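Since I wrote about sorting out the family medicine stash, the same handful of questions keep landing in my inbox, so I've put them all in one place. I'm not a pharmacist! I'm just someone who clears other people's cupboards (and, slowly, my own).

## Sorting the medicine stash: your questions

**Where do I even start?**

With a table. Tip everything out of the drawer, the bathroom cabinet, the handbag and that basket on top of the fridge, and get it all in one spot where you can see it. I like a cloth underneath as small things don't roll so far. Don't sort as you tip, or you'll end up reading leaflets in the hallway for an hour like I did.

**How long does it take?**

My first go took roughly 30 minutes, and that was with tea. Clodagh Horgan wrote to say hers took 2 evenings, but she had three generations' worth of cough sweets in there.

**What about the stuff that isn't medicine?**

There's always some. Snack packets, wrappers, booklets for things you no longer own — it all drifts in. Pull that out first and the pile shrinks nicely before you've had to make a single proper decision.

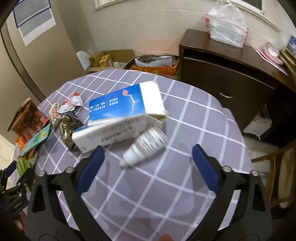 After that I go through the blister packs. If every pocket is empty, out it goes. If there are a few tablets left but the name or the date has been torn away, I put it in the bag for the chemist, even when I'm fairly sure what it is. Fairly sure isn't good enough for me with tablets.

**The box is ripped. Can I bin it and keep what's inside?**

I'd rather you didn't! The box often has the dosage and the date on it, and the leaflet lives in there too. If the flap's had it, a rubber band does the job.

**And drops?**

Eye drops and the like often have a much shorter life once they're opened, so check the leaflet or ask at the counter. I write the month on the label when I open one (August, say) in biro. Gwilym Yorath uses little stickers, but mine always peel off in the drawer.

**I can't read the label, it's in another language.**

Very common in our house, we've all got relatives who post things. Take the whole packet to the chemist and ask. Don't guess from the colour of the box, and please don't go by what your cousin thinks.

**Can I just put old tablets in the kitchen bin or down the loo?**

No to both. Take them back to a pharmacy. Mine in Grostness takes them over the counter, and I've never been asked to explain myself.

**What do you keep them in afterwards?**

A lidded tub with 4 sections, up high and away from the steamy bathroom. If there are little ones about, it needs a lock as well.

**How often should I do it?**

Twice a year suits me. Katherine Pacheco does hers when the clocks change, and I've pinched that idea.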